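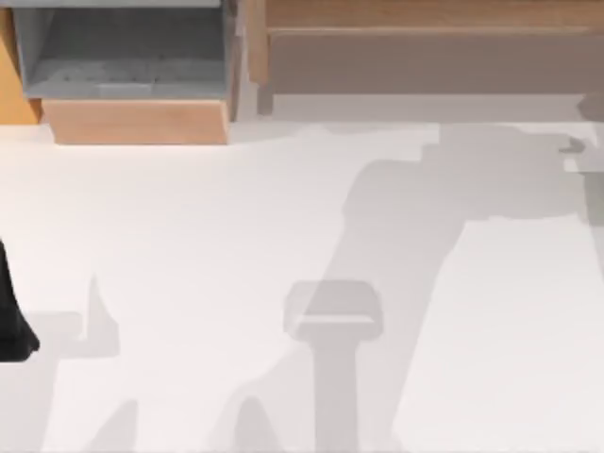 Automatisation des tâches courantes — notes de la séance 4
Intervenante : Maite Tejada

1. La question

Une machine peut-elle aujourd'hui ranger une cuisine, débarrasser une table, alimenter un poste d'assemblage ? Pour le poste d'assemblage, oui, si les pièces arrivent toujours de la même façon. Pour la cuisine, la réponse dépend surtout de ce qu'on accepte de préparer à l'avance et du temps qu'on laisse à la machine.

2. Saisir et déposer

Presque toutes les corvées se ramènent à une suite de saisies et de déposes : prendre un objet sur un plan de travail, le mettre dans un bac ou sur une étagère, revenir. En simulation, on règle d'abord ce cycle avec deux bras. Le plan de travail y est souvent blanc et lisse, sans texture. Une vue de dessus donne la position des objets, mais les ombres des bras s'y étalent largement et un détecteur mal entraîné peut les prendre pour des obstacles. Prévoir des variations d'éclairage dès le début.

3. Le cas Prastau

L'atelier de Prastau a fait trier des raccords par une cellule à deux bras. Sur 3936 cycles, 204 ont demandé une intervention humaine. Đức Mai a repris les journaux : la plupart des arrêts viennent de pièces couchées contre la paroi du bac, que la pince n'arrive pas à contourner. Le responsable de l'atelier juge le résultat acceptable pour une équipe de nuit surveillée, insuffisant sans surveillance.

Transposé à la maison, le même taux serait pénible. Une personne qui doit se lever une fois sur vingt pour redresser une tasse finit par ranger elle-même.

4. Ce qui reste difficile

Les objets souples (torchons, sacs, câbles).
Les objets transparents ou brillants.
Les contenants dont on voit mal le fond.
La reprise après un échec : la machine doit d'abord constater qu'elle n'a rien dans la pince.

Le dernier point est le moins traité dans les démonstrations — on y voit surtout des essais réussis. Demander toujours le nombre total d'essais.

5. Travail à rendre

Choisir une tâche de moins de cinq minutes, à la maison ou à l'atelier. La découper en gestes élémentaires et indiquer, pour chacun, ce que la machine doit percevoir avant d'agir. 400 mots au maximum, à remettre à Stela Vlad avant la séance 5. Les binômes sont admis.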